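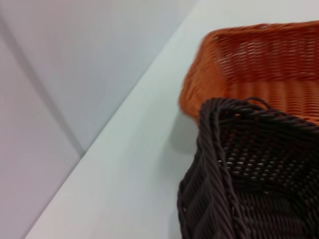
Marlene Kohlhase wrote to us that an extended warranty had never once paid her a cent, that she had bought four of them anyway, and that she doubted a company like ours would tell her anything she couldn't read for herself if she had a free evening and better glasses.

She may be right. We put her letter first on this page when we set it up, and we have left it there. If you do have the evening and the glasses, read your own contract. It costs nothing and you will know more at the end of it than the person who sold it to you.

Who we are

Drollar is a small contract reading service in Dorkum. You send us the service plan, home warranty or protection agreement you have bought, or are being pushed to buy, and we send back a plain letter saying what it covers, what it leaves out, how you would make a claim and what we think of it. We charge a flat fee of 52 dollars per contract. There is no monthly membership. We have been asked several times to start one, mostly by people who sell memberships.

We don't sell warranties. We don't take a commission from anyone who does, and we don't have a "preferred partner" page. A plan seller once offered us money for every customer we sent over, and called it an educational relationship. We said no, and a slightly larger offer came in July.

How it started

Two of us used to work in the claims office of a furniture and appliance chain. Our job was to read the claim, find the paragraph and write the letter. Most of the letters said no. The paragraphs were all there in black and white, so nothing we did was against the rules, and we won't pretend here that we walked out one day in protest. We left when the office closed.

What stayed with us was how few of the callers had ever seen the contract. They had seen a folder, or a card at the register with a smiling family on it. They remembered the word "complete." The plan itself came later in the mail, or by a link in an email, and it said that complete meant the parts listed on page 11.

We started reading plans for neighbors at a table in the back of a print shop on Holst Street. We still rent from the same landlord, one floor up, and the stairs are still bad. Call ahead if stairs are a problem and we'll come down.

What we read

Home warranties, appliance plans, phone and computer protection, furniture stain and damage plans, and the service agreements that come with furnaces and water heaters. We will read a used car plan if it is under 70 pages. Past that we ask for a second fee, and we usually tell you to save your money, as a used car plan of that length has rarely been written for the buyer's benefit.

We don't read health insurance, life insurance or anything to do with a mortgage. People ask. Those need someone with a license, and we don't have one. We are not lawyers either. If your claim has already been denied and there's real money in it, a lawyer or your state's consumer office is a better place to go, and we'll say so before you pay us.

What we look for

The first thing we turn to is the definitions page, where ordinary words go to get smaller. "Accident" is a favorite. So is "normal use." After that we read the limits: the most they will pay for one repair, the most they will pay in a year, and whether they can hand you a check for the "current value" and close the account. Then the waiting period, then what you have to do to keep the plan alive. A surprising number want proof of yearly service, with receipts, from a company on their own list.

We also look at who is on the other end. The name on the brochure, the name on the contract and the name of the firm that pays are often three different names. That isn't a crime. It does mean you should know which one to write to.

About the Lavik Score

For a while we gave each plan a number out of 100. We called it the Lavik Score, and people liked it far more than they liked our letters. That was the trouble. They skipped the letter, and a plan with a good score could still be useless to a person with an older house or a well. We dropped the score. If you see it quoted in an ad, the ad is out of date and we never agreed to it.

Do we ever say buy it?

Yes, now and then. If a big repair would really sink you this year, and the plan is short and clear and pays in cash, it can be worth having. We have told people so and meant it. More often we say keep the money in a separate account and see what breaks.

We can't prove this advice is right for you. Our files hold 3108 contracts at this point, of which 2359 were home or appliance plans, and all of them came from people who were already worried enough to ask. That is a lopsided pile. Anyone who quotes you a success rate from a pile like that — including us, on a bad day — should be asked how they got it.

Sending us a contract

Send a copy and keep the original. We need every page, also the ones that look like advertising, and the receipt if you have one. Please don't send account numbers or your Social Security number. Letters go out in the order the contracts come in, and we don't offer a rush service.

If we have made a mistake in a letter, tell us and show us the paragraph. We'll fix it and return the fee. It has happened.

This page was last changed 16 December 2018. The fee is the same as it was before that.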